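Home | Support | Manuals | Vatix soundbars | Downloads

4. Connecting and pairing

1. Place the Vatix soundbar on a flat surface, with the front grille facing the room. Leave a gap of 2 cm behind it.
2. Plug the power lead into the wall socket. The front light turns red.
3. Hold the Source button until the light flashes blue.

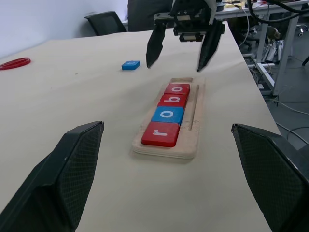

4. On your phone, open the Bluetooth list and choose VATIX 468. Enter the code 1647 if asked. Keep the phone close to the soundbar while pairing; a table with a pale top and a clear path to the bar, like the one the plywood tray is on, is suitable. The light stays blue when pairing is complete.

Note: The soundbar remembers the last two phones. A third phone replaces the older one.

5. To use the television instead, connect the HDMI lead to the socket marked ARC at both ends.

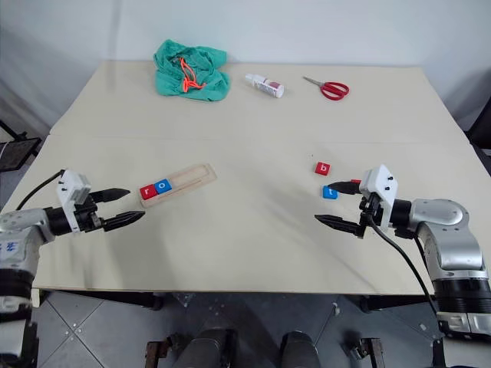 6. Switch off the television's own speakers in its sound menu. If you hear an echo, set the delay to 200 ms and lower it one step at a time.

Caution: Do not cover the vents. Unplug the soundbar before moving or cleaning it.

For wall mounting, see section 5.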